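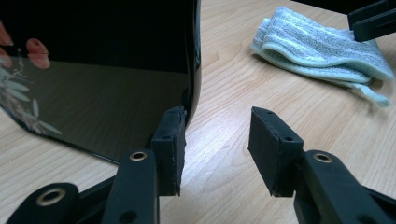 The surface of a lake is the first thing we meet in this course, and most students look through it too quickly. Before we put any instrument into the water, we should ask how much light goes in and how much comes back to us. Water is a poor mirror when we look straight down into it, and reflects only 2 per cent of the light. When we look along it, it becomes a very good mirror. A glossy black panel standing on a wooden table follows the same general rule: you see the grain of the wood seem to continue into the dark surface, and you see pale leaves, although there is no leaf inside the panel. The far shore of Lake Prundlow on a calm morning does this with its trees. Keep this in mind when you write "dark water" in your field book. Dark water often means that the sky or the forest behind it is dark.

Unit 3. Light below the surface

Once light has entered the water, two things reduce it. It can be absorbed, which means that its energy is turned into heat, or it can be scattered, which means that its direction is changed. Pure water absorbs red light strongly and blue light very little. For this reason a clear and deep lake looks blue from above. Lakes which receive water from peat contain brown dissolved matter, and this matter absorbs the blue part first. Then only yellow and brown remain for the eye.

We measure clarity with the Secchi disc. It is a flat disc, for lakes usually painted in black and white quarters, and it is lowered on a marked line from the shaded side of the boat. Note the depth where it disappears. Lower it a little more, then raise it and note the depth where it comes back. The Secchi depth is the mean of these two readings. Do not wear sunglasses. Polarised lenses remove part of the surface reflection, so your reading will not be comparable with the others.
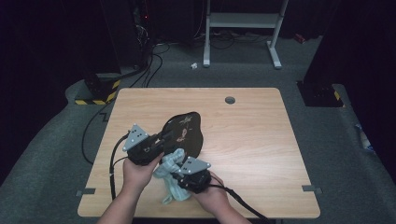
The Secchi depth is simple but it is not a direct measure of algae. After heavy rain the River Chu brings fine clay into the southern basin, and the disc disappears early even when there are very few algae in the water. Always take a water sample together with the disc reading. In the north basin, where no large stream enters, the relation between the two is much better.

Unit 4. Why lakes form layers

Fresh water is heaviest at nearly 4 degrees Celsius. Warmer water floats above it, and colder water also floats above it, so that ice lies on top and the fish can live below. In summer the sun heats the upper metres and the wind mixes them. Under this warm layer we find a thin zone where the temperature falls quickly with depth. We call this zone the thermocline. Below it the water stays cold and dark until autumn.

The thermocline works like a lid. Oxygen enters the lake from the air and from plants in the light, and both sources are above the lid. The bacteria in the bottom mud continue to use oxygen all the summer. In a lake with much nutrient the deep water can lose all of it by August, and then phosphorus which was bound to iron in the mud is set free again. This is called internal loading — it explains why some lakes remain green for many years after the waste water has been cleaned.

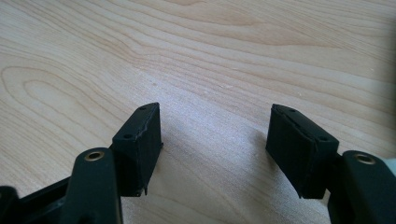 A student from Cimatov objected at this point last year that her village lake is also green, but it is so shallow that it has no thermocline at all. The objection is correct. In a shallow lake the wind reaches the bottom, and mud is stirred up many times in one summer. Phosphorus then comes back to the water by another way, without a long period of layers. The fish have their part in it too, for bream dig in the mud when they feed. Please read the section on shallow lakes before you use anything from this unit on ponds.

To compare profiles we use a small spreadsheet called Clindex. You enter depth and temperature, and it marks the steepest part of the curve. The course file has 2,301 temperature readings, of which 1,129 come from the north basin. Check the plot with your own eyes. Clindex will also mark a "thermocline" in a spring profile where the difference is only a small error of the probe.

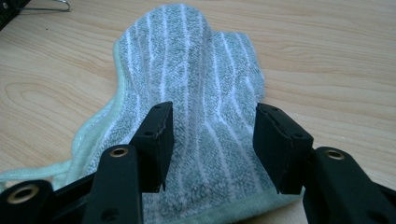 For the field day each group will make one profile with 12 depths. Put the depths closer together where the temperature changes quickly, and further apart in the deep water. Wait until the number on the display is steady before you write it down. If the boat drifts, measure the total depth again and note it on the same line.

Exercises for the next meeting

Draw the temperature curve of Lake Prundlow as you expect it in spring, late summer and mid-winter, with depth going downwards on the page.

Explain why strong wind in autumn can mix the lake completely, while wind of the same strength in July usually cannot. Use the word density in your answer.

Find one lake near your home and write half a page about where its water comes from. A sketch map is enough — it does not need to be to scale.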